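Trutdale Tabletop Challenge

The Trutdale Tabletop Challenge is an annual student robotics competition in which teams program a simulated robot arm to move small objects across a simulated table. It is run by the Trutdale Robotics Club and takes place in March. Entrants never touch a physical robot, an arrangement adopted after the club priced one.

History

The contest was started by Berhanu Hadgu, a math teacher, as an end-of-term assignment for 11 students who had finished everything else. The first edition had one task and no winner. Gladys Waweru took over the rules the following year and expanded them from a single page to 70, a length she has defended as "mostly diagrams." The most recent edition drew 136 entrants, of whom some 300 had originally signed up.

Format

Each team receives the same virtual room, the same arm and the same table, and submits a control program by midnight on the final Thursday. Programs are then run without human help while their authors watch from the back of the room and whisper advice to the screen. Tasks involve gripping, lifting, turning or sliding an object, with points deducted for collisions, dropped items and what the rules call "unexplained flourishes." 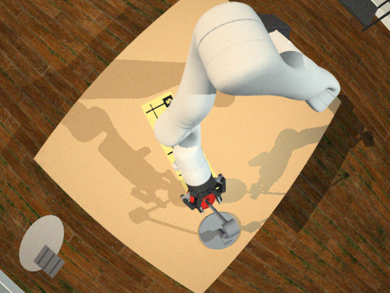

Scoring is automatic and frequently disputed. A perfect run is worth 1,154 points, a figure left over from an early spreadsheet error that was later written into the rules to save time. The record is held by Udero, a two-person team whose program spent most of its allotted time motionless and then completed the task in one movement.

Awards

The main prize is the Prevalero Cup, named for the bakery that donated it and engraved with the bakery's opening hours. The Ní Chonaill Prize goes to the best written account of a failed run. It attracts the stronger field, and several teams are suspected of preparing for it in advance.

Criticism

Former entrants have complained that the simulated objects slide too easily and that the scoring program rewards caution over ambition. Waweru responded to both points in an appendix, which brought the rules to their present length.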